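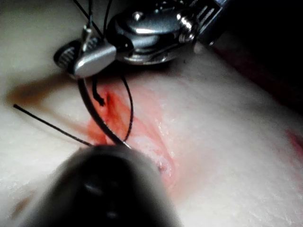 Mors à face striée du porte-aiguille Noreck, essai de suture sur tampon synthétique.

Noreck - porte-aiguille articulé pour bras de recherche
Fabricant : Trurkden. Banc d'essai : atelier Sevis.

Le Noreck est un instrument à poignet articulé, destiné aux laboratoires qui travaillent la suture robotisée. Il se monte sur l'interface Domański sans adaptateur, avec la même commande que nos pinces de préhension. Le mors strié tient les aiguilles courbes sous un angle choisi par l'opérateur, et il faut resserrer la prise après chaque passage dans la matière.

Caractéristiques
Degrés de liberté : 7, pince comprise
Durée de vie annoncée : 4 000 cycles d'ouverture et fermeture
Délai de livraison : 15 jours ouvrables
Prix à l'unité : 2 000 euros hors taxes

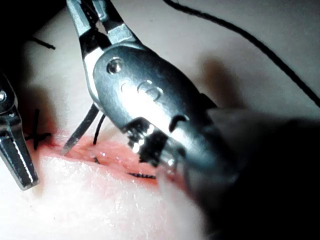 Le choix de la caméra change beaucoup le résultat d'un essai. Nous proposons deux positions, au poignet de l'instrument ou fixe à côté du plan de travail, et nous conseillons de comparer les deux avant l'achat. Au poignet, on peut juger le nouage de très près : le nœud noir en X au bout de l'incision se lit bien, et même un petit bout de fil coupé resté sur le tampon. En contrepartie, le boîtier de l'instrument prend une grande place et l'arbre du bras reste flou dans le coin. La position fixe donne une vue moins détaillée, mais elle montre le trajet du fil, ce que nos clients demandent le plus souvent pour régler les mouvements à deux bras.

Pour les essais de comparaison, nous utilisons toujours le même type de tampon et un fil noir. Une séance se réserve par téléphone, le mercredi de préférence. Vous pouvez apporter votre propre contrôleur - merci de nous envoyer avant la fiche de l'interface.
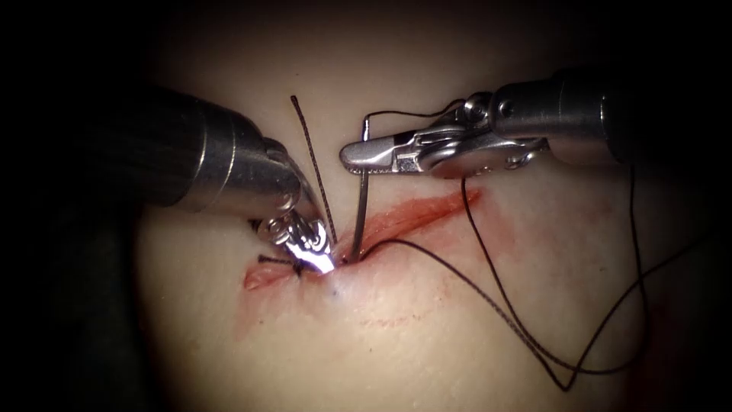

Vue de la caméra fixe : deux instruments au-dessus de l'incision, aiguille courbe dans la pince de droite.

Livré avec : porte-aiguille, clé de serrage, câble de liaison, notice en français et en anglais. Le bras, les caméras et les tampons sont vendus séparément.

Usage de recherche uniquement. Le Noreck n'est pas un dispositif médical.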